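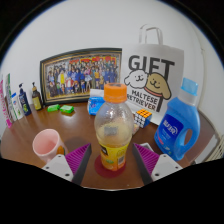 SETANCE ASKS CIRNVILLE TO CLEAR THE TABLE

Round table campaign returns for a second winter, with coasters

CIRNVILLE, December – Setance, the household storage and tidying firm, today opens the second year of Clear the Table, its campaign to help people in Cirnville eat a meal at the piece of furniture they bought for eating meals at.

The campaign began last winter, when Setance sent a short questionnaire to 400 households in the town and asked what was on their table at that moment. The replies ran to 2304 separate objects. Food accounted for very little of it. Drinks bottles did well, as did mugs, and toiletries made a much stronger showing than anyone at the firm had expected of a group of products with a room of their own.

Round tables came out worst. A square table has corners, and people seem to feel that a corner is a place where a pile should stop. A round table offers no such guidance. Things begin at the wall side and work their way forward until there is space left for one drink, usually on a coaster, as a mark of respect.

"We had assumed the problem was paper," said a spokesperson for Setance. "We had designed a very nice tray for paper. Then the forms came back and we had to go and think about shampoo."

The result of that thinking is the Bravine range, which goes on sale this Wednesday at the Setance shop in Sarıgül Arcade. It has four pieces: a narrow caddy for tall bottles and packets, a low open tray, a mug rail that fixes to the wall, and a set of six coasters. The caddy has a handle, so that toiletries which have wandered in from the bathroom can be walked back there in one trip. The tray is deliberately shallow. An earlier version was deeper and testers filled it within the day and put a second layer on top.

The coasters were added late and after some argument. One side held that a coaster only encourages people to leave a bottle where it is. The other side pointed out that the bottle was going to be left there anyway, sweating quietly on to the wood, and that rings on a brown table do not come out with good intentions. The second side had brought photographs of their own furniture.

Throughout the month the shop will also run free evening sessions at 6.30pm, open to anybody with a table. Visitors are asked to bring a bag of whatever was on theirs when they left the house. Staff will sort it with them into things that live on the table, things that live somewhere else, and things that are empty. Last year the third heap was generally the largest, and 128 drinks bottles went into the recycling, several of them described by their owners as "nearly new".

Setance does not promise a bare table, having looked at its own staff room. The aim for this year is room for two plates, set opposite each other, and a clear view between them.

The first 200 customers to buy any Bravine piece will receive a single coaster free of charge. It may be used for a mug or a bottle.

ENDS

Notes to editors

Setance makes and sells storage for small homes and has been based in Cirnville since it outgrew a garage there.

The Bravine caddy, tray, mug rail and coasters are sold separately. Wall fixings for the mug rail are included. A wall is not.

Places at the evening sessions can be booked at the shop counter. Please do not bring the table.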